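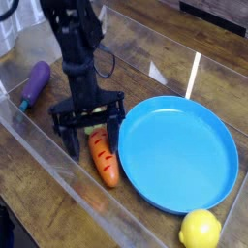
Toy Vegetables: A Gallery for People Who Have Been Told They Need More of Them

Every September the catalogs start, and every one of them says play food will teach a child to love real food. I have watched a lot of small children with a lot of toy vegetables, and I'd like to see the proof. Mine will carry a pretend eggplant from room to room all afternoon and won't sit at the same table as a cooked one.

Still, the stuff is nice to look at, so it gets a page. Comments from other parents are included where they disagreed with me.

Carrot
Orange, smooth, with a light green top and short red marks on the body. I don't know what the red marks are for. I have peeled a great many carrots and never met one with red dashes on it. Yanti Chin thinks they make it look "more carroty." She may be right, as it's the one every kid I know goes for.

Eggplant
Purple, and that's about all a toy eggplant has to get right. Supposedly this is how children learn the word. Obsa Worku's son called his a plum for 17 months and was perfectly happy.

Lemon
Yellow. The Flevari catalog files lemons under "first flavors," a bold claim for something with no flavor. Érica Miranda says it's good for pretend tea, and I'll give her that.

Tray
Large, round and very bright blue. I was ready to be rude about this one. Who needs a special tray? But a big plain circle gives the food somewhere to go, and putting things on it and taking them off again can fill 20 minutes, which is more than I can say for the Trastow play kitchen we paid real money for.

Would I buy more? Flirkatine sells a 10-piece add-on set and I can't think what the other pieces would do that a carrot doesn't. Getachew Gebretsadik bought it anyway and reports that 2 of them are under his couch.

Page last changed 1 November 2019.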